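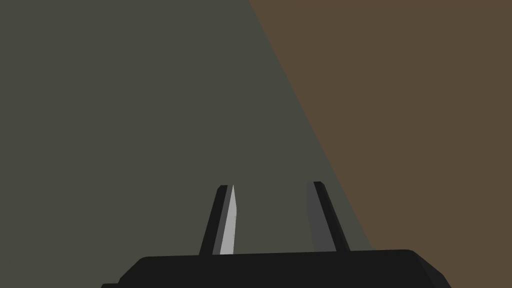 手首視点。指は開いていて間に何もない。見えるのは灰緑の面と茶色の面だけ。

## 再アプローチで手首があらぬ方を向く件(七月、続き)

朝から夕方までこれ一本。先に書いてしまうと、原因は見つかった! しかも一つではなくて、きれいに重なった三つだった。疲れたけれど、こんなに面白いバグは久しぶりなので、熱が冷めないうちに全部書いておく。読みにくいところは明日直す(たぶん)。

### 症状

Fallosia の把持ポリシーを Clotham の部屋シーンで評価していると、ときどき腕が対象物をあきらめたような動きをする。手首がゆっくり回り、対象物が視界から外れ、そのまま部屋の隅の方を眺めて止まる。指は閉じない。エラーも出ない。評価スクリプトは制限時間まで律儀に待って「未把持」と記録する。

最初に気づいたのは集計表ではなく、手首カメラの連番を早送りで見ていたとき。把持率だけを見ていると、ただの取りこぼしに見える。先週までの自分は実際そう見ていて、「つるつるした物体は難しいな」くらいのメモしか残していない。反省。

見た目の特徴をまとめておく。

- 動きがなめらか。ガクッと跳ねないので、制御の異常には見えない
- 開始時は正常。対象物の真上まではちゃんと行く
- 一度つかみ損ねたあとにだけ出る
- 止まった後も通信は生きていて、状態の更新も続く

最後のやつが曲者で、監視側から見ると完全に健康なロボットなのだ。腕が壁を見つめているだけで。

### 再現

まず乱数シードを総当たりしていたが、途中でシード 164 が毎回必ず出ると分かって、そこから一気に楽になった。164 は初回の把持で対象物の縁に指が当たり、少し押し出してしまう配置になる。つまり必ず再アプローチに入る。ありがとう 164。今後は回帰テストの常連になってもらう。

164 では、ステップ 33 で手首が回り始める。何度走らせても 33。物理の刻みを変えても、描画を切っても、別の計算機に持っていっても 33。これがもう嬉しくて、思わず声が出た。揺らがないバグは、捕まえられるバグだ。

状態遷移のログと突き合わせると、33 はちょうど「再アプローチ」に入った直後のステップだった。ポリシーの推論が壊れているなら、観測のわずかな違いで前後してもよさそうなもの。遷移と同時に始まるなら、ポリシーの外を疑うべき。ここで午前中いっぱい見ていたネットワークの出力をいったん閉じた。もっと早く閉じればよかった。

### 外れた仮説

自分用に、間違えた順で残す。同じ穴に落ちないように。

**仮説ア:照明や背景の色でポリシーが迷っている。**
手首視点がほとんど無地の面になるので、特徴がなくて迷子になるのだろうと思った。いかにもありそうな話だし、Clotham の面は本当にのっぺりしている。しかし、のっぺりした面しか見えないのは手首が回った後の話で、回り始める時点では対象物がしっかり視界に入っている。結果を原因と取り違えていた。面のテクスチャを差し替えても 33 で回り始めたので却下。

**仮説イ:把持力の設定。**
つかみ損ねがきっかけなのだから、と摩擦と把持力をいじった。摩擦を上げると 164 では初回で持ち上がってしまい、症状が消える。消えたので一瞬「直った!」と思った。危なかった。再アプローチに入らなくなっただけで、再アプローチそのものは壊れたまま。これを修正として入れていたら、忘れた頃にまた出ていた。

**仮説ウ:手首カメラの取り付け変換のずれ。**
カメラだけが変な方向を向いていて、手先は正しいのでは、という説。手首視点の指と手のひら部分の写り込みを見れば、カメラは手先と一緒に動いていると考えるのが自然。順運動学で出した手先の向きも、ちゃんと(?)変な方向を向いていた。カメラは無実。

**仮説エ:指令の遅延。**
古い指令が残っていて、それを追いかけている可能性。キューを空にしてから再アプローチに入るよう細工しても変わらず。ただ、この細工のおかげで目標姿勢のログを全部出すことになり、それが当たりだった。外れた仮説も役に立つ。

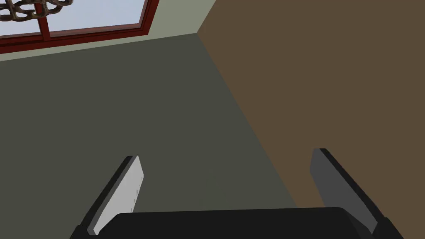 **記:保坂 千尋**
シミュレーション環境・評価担当

### 当たり

目標姿勢のログを横に並べたら、もう見た瞬間に分かった。数字の並びがずれている! 再アプローチに入ったステップから、四元数の成分が一つ隣にずれているのだ。

うちの構成だと、Clotham 側の姿勢はスカラー部が先頭、Zheng(手先制御の層)はスカラー部が末尾の並びを期待する。だから間に並べ替えの関数が挟んである。通常のアプローチではこれが一度だけ呼ばれて、正しく渡る。

再アプローチでは、目標姿勢を「前回の目標」から作り直す。この前回の目標は、保存された時点ですでに並べ替え済み。それを受け取った復帰処理が、親切にも、もう一度並べ替える。二重変換。先月の整理で保存場所を変換の手前から後ろに移したのが引き金で、移したのは自分です。はい。

いやらしいのは、成分の順番を入れ替えても四元数の大きさは変わらないこと。正規化の検査は何事もなく通る。型も配列長も同じ。回転行列に直しても、行列としてはどこに出しても恥ずかしくない立派な回転になる。意味だけが違う。

手計算もした。グリッパーが真下を向く姿勢をスカラー先頭で (w, x, y, z) と書くと、x だけが立った形になる。一度回すと末尾スカラーの正しい並び。もう一度回すと、立っている成分がスカラーの位置に来てしまい、単位回転として読まれる。うちの座標系では真上。「真下を向け」が「真上を向け」に化けていたわけだ。ホワイトボードで矢印を描いていて、この対応がぴたっと合ったときの気持ちよさといったら!

### なぜ跳ねずになめらかだったか

真下から真上へ一気に行けば、さすがに誰でも異常だと気づく。ところが Zheng には姿勢補間の制限があって、1ステップの回転量が最大5度に抑えられている。安全のために入れた制限だ。おかげで腕は堂々と、ゆったりと、考え深げに手首を回していく。あの落ち着いた動きに先週の自分はすっかり騙された。

回っている途中で関節の可動範囲に引っかかり、真上まで行かずに止まる。止まる場所はその時点の腕の姿勢で決まるので、ケースごとに見えるものが違う。壁際の無地の面ばかりのこともあれば、赤い枠の窓とシャンデリアの一部が隅に入ることもある。最初に止まった姿勢を並べたとき、ばらばらすぎて共通の原因などなさそうに見えたのだが、目標は全部同じ「真上」で、行き止まりだけが違っていた。

ついでに、指の間隔も視点を並べると違って見える。これも気になって追ったが、別件ではなかった。復帰処理は先に指を開く指令を出し、開き切るのを待たずに姿勢の目標を更新する。待たない設計がいいのかどうかは別途考えたい。

### もう一つの穴:「到達」の嘘

ここからが安全の話で、今日いちばん真面目に書くところ。

可動範囲に引っかかったとき、Zheng は逆運動学の解なしを検出している。検出はしているのだ。そのあと最後に解けた関節角を保持し、上位には「保持中」と返す。ここまではよい。

ところが評価側のラッパーが「保持中」と「到達」を同じ扱いにしている。もともと到達後の静止を判定するための簡略化だったらしい。つまり、

1. 目標が化ける
2. 腕がゆっくり違う方へ回る
3. 解がなくなって止まる
4. ラッパーが「到達しました」と報告する
5. 上位は安心して次の観測を待つ

という、どの段も一応は仕様どおりの流れができあがる。次の観測に対象物は写っていないので、ポリシーは小さな動きしか出さない。外から見れば、腕が物思いにふけっている。

シミュレーションなら笑って済む。でも Sistham の実機セルは Zheng の同じ層を使っている。目標が化けた状態で実機が手首を回し始めたら、速度制限の内側で、警告もなく、治具や柵に向かっていくことになる。遅いから安全とは言えない。遅い動きは止めるきっかけをつかみにくい、というのは今回シミュレーションで身をもって知った。毎日見ている自分が気づかなかったのだから。

対応として、昼過ぎに Sistham への今週分の配布を止めた。向こうに入っているのは整理前の版で、二重変換は含まれていないことを確認済み。ただし「保持中=到達」の扱いは古い版にもある。こちらは先方にも連絡して、再アプローチを無効にした設定で動かしてもらうことにした。返事は 15 時を待たずに来た。早い、助かる。

### 直したもの

**並べ替え。** 生の配列で姿勢を渡すのをやめた。並びの種類を持った小さな型を作り、Zheng に渡す境界でだけ変換する。同じ型に二度変換をかけると例外で落ちる。派手に落ちる。とても良い。最初は変数名の末尾に並びを書く案も考えたけれど、名前は嘘をつけるのでやめた。

**保存場所。** 前回の目標は変換前の形で保存するように戻した。型の方だけでも防げるが、読む人が混乱しないことの方が大事。

**状態の区別。** 「到達」「保持中(解なし)」「保持中(指令待ち)」を別々に返す。解なしの場合、ラッパーはその試行を打ち切り、理由を記録する。未把持とは別の欄に出す。これで集計表を見ただけで分かるようになるはず。

**姿勢の見張り。** 目標の姿勢が直前の目標から大きく飛んだら止める検査を、補間の手前に入れた。補間の後ろに置いても無意味なのがポイント。補間が飛びを細かく刻んで隠してしまう。制限を入れる場所と見張る場所の順番をちゃんと考えたことが今までなかった。これは図にして壁に貼りたい。

### 確認

16 時すぎから、修正版で 20 本流した。全部、初回の把持がわざと失敗する配置にして、必ず再アプローチを通るようにしてある。手首が回り出したものはなし! 再アプローチ後も全部、手先は下を向いたまま対象物の上に戻った。

164 も流した。ステップ 33 で再アプローチに入り、そのまま素直に降りていく。それだけの映像なのに、三回見てしまった。

念のため二重変換をわざと戻した版も作り、見張りの方だけで止まるか試した。止まる。再アプローチに入ったそのステップで目標の飛びを検出し、腕はほとんど動かない。型の例外を外しても見張りが拾うし、見張りを外しても解なしで打ち切りになる。三段とも別々に効くことを見られたので、今夜は眠れそう。

把持率そのものが上がったかどうかは、まだ書かない。今日の配置は失敗を誘うように作ったものなので、普段の評価と比べても意味がない。通常の配置で流し直してから。

### 過去の結果の扱い

整理を入れた後の評価は、再アプローチを含む試行がすべて怪しい。把持率は低めに出ていたはずだが、どれだけ低かったかは試行ごとに見ないと分からない。手首が回って止まったものと、純粋につかめなかったものが同じ欄に入っている。

救いは目標姿勢の生データが残っていること。並びがずれているかどうかは機械的に判定できるので、振り分けのスクリプトを書けばよい。初回でつかめた試行はそのまま使える。Fallosia の比較グラフは、振り分けが終わるまで共有フォルダの先頭から下げておく。引用した人がいたら声をかけてください。

学習データ側への混入も見た。再アプローチの軌跡は学習に使っていないので、今のところ影響なし。ただし来月から使う計画だった。このタイミングで見つかって本当によかった、混ざっていたら「つかみ損ねたら壁を見る」を覚えたポリシーができるところだった……それはそれで少し見てみたい気もする。

### 残り

- [ ] 164 を夜間の回帰テストに登録(失敗時は手首視点の連番も保存)
- [ ] 振り分けスクリプト。まず整理直後の評価から
- [ ] 指が開き切るのを待たずに姿勢を更新する件、待つ版と待たない版で比較
- [ ] 見張りのしきい値。今は勘で決めた値なので、正常な試行の目標変化の分布を取ってから決め直す
- [ ] Sistham 向けに状態の区別だけを先に切り出した版を作れるか確認
- [ ] Zheng の説明書きに四元数の並びを明記。冒頭に、大きく
- [ ] 位置の方にも似た二重変換がないか。単位の変換が保存の前後どちらにあるか、まだ見ていない

最後の項目が気になって帰りがけに少しだけのぞいた。位置の単位変換は保存の前に一度だけで、復帰処理では触っていないように読める。ただ、読んだだけで走らせてはいない。明日の朝いちばんにログを出して確かめる。

配布の停止はまだ解除していないので、Zheng の新しい版を実機に入れないこと。急ぎで必要な人は先に保坂まで。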